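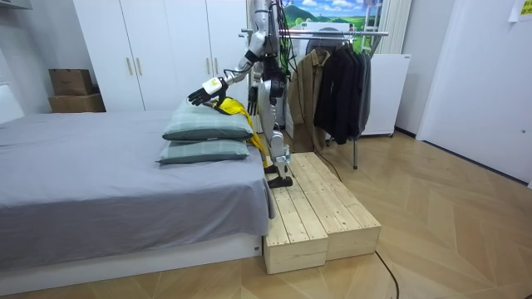
I finally own a stock that is doing a share consolidation and I can't stop reading about it! The company is Povine, a little gold explorer trading at 6 cents, and shareholders just approved a 30 for 1 rollback. I hold it in two accounts at the same broker (Juko), 1,000 shares in my regular account and 1,000 in my retirement account, bought in October before any of this was announced. They sit next to each other on my screen like those two pine boxes by the bed, same stuff in both, and in my head it has always been one position. Now I'm wondering if the company sees it that way too. The circular says "fractional interests of one half or more will be rounded up to the nearest whole share, and fractional interests of less than one half will be cancelled." 1,000 divided by 30 is 33 and a third. But 2,000 divided by 30 is 66 and two thirds, so if they add the accounts together I'd get 67, and if they don't I'd get 66. Which is it? And what happens to my cost? I paid 6 cents for all of it and I want my records to be right. Also, my chart on Juko still shows 6 cents. Will it go straight up to $1.80 on the day with a giant gap? I know this is small money (very small), but I'm learning a ton from it and I'd love to understand how the plumbing works.

Posted by Güven Kaplan
December 7, 2025
14 comments | 3 shares

coreshack_lou

Fun question, and I had almost the same one on my first rollback, a thing called Chamoun that went from pennies to slightly fancier pennies.

Separately. Expect 33 in each account. Your shares are held in your broker's name along with everyone else's, so the company doesn't know you exist and has no idea you have two accounts. The rounding at your level gets done by the broker, account by account, and a retirement account is its own box as far as they're concerned. The wording in the circular is written for registered holders, meaning people whose names are on the company's own list. Brokers usually try to follow it for clients but they have their own policy, and some pay you a few cents cash for the fraction where others just drop it. Send Juko a message and ask how they treat fractions on a consolidation. They should have an answer ready.

Before you get tempted to move shares from one account to the other to grab that 67th share: please don't! Moving stock into or out of a retirement account can count as a contribution or a withdrawal, with tax attached, and you'd be doing it for one share worth $1.80.

Cost is the easy part. Your total cost doesn't change, it gets spread over fewer shares. You paid $60 in each account before commission. Divide by 33 shares and you get a hair under $1.82 each if the fraction is cancelled with no payment. Put the commission in too if you paid one. Tax treatment of a dropped or cashed-out fraction depends on where you live, so look that up for the regular account. For the retirement account you can mostly leave it alone. I keep the circular and the first statement after the change together in one folder, and it has saved me twice when a broker's book cost came through as zero.

Wes in the Valley

sell it. rollbacks always go down after. they do it so they can print more paper. happened to me with 2 of them

pennyandpatience

I wouldn't say always, but Wes has a point worth looking into. After a 30 for 1 there are a lot fewer shares outstanding, and juniors very often do a financing shortly afterward because it's easier to sell new stock at $1.80 than at 6 cents. Read the part of the circular headed "reasons for the consolidation" or similar. If it talks about attracting new capital, well, there you go. The rollback by itself leaves you with the same slice of the company (minus your third of a share), and it's the new stock that shrinks the slice.

On the chart, there shouldn't be a giant gap once the data is fixed up. Chart services adjust the old prices by multiplying them by 30, so your October purchase will look like it happened at $1.80, and volume gets divided by 30 to match. The catch is timing. Some services do it overnight and some take several days, and until then you may see a glorious gain of nearly 3,000 percent on the screen. Enjoy it, take no action!

Two more things I'd check:

Any open orders. A lot of brokers cancel these on the effective date, but I'd go in and cancel them myself the evening before - an old sell order at 8 cents is a scary thing to have lying around when the stock is at $1.80.

The symbol. Sometimes it changes, sometimes it stays, and there will be a new security number either way. Your old shares can vanish from the account for a day or two before the new ones land. I had a bit of a panic over this the first time and called in, and the guy on the phone had clearly heard it all morning.

Güven Kaplan

These are great, thank you! I did have a sell order in at 9 cents and forgot all about it. Cancelled now. I wrote to Juko about the fractions and will post what they say.

Contact Milterum Help | © Milterum community members | Back to top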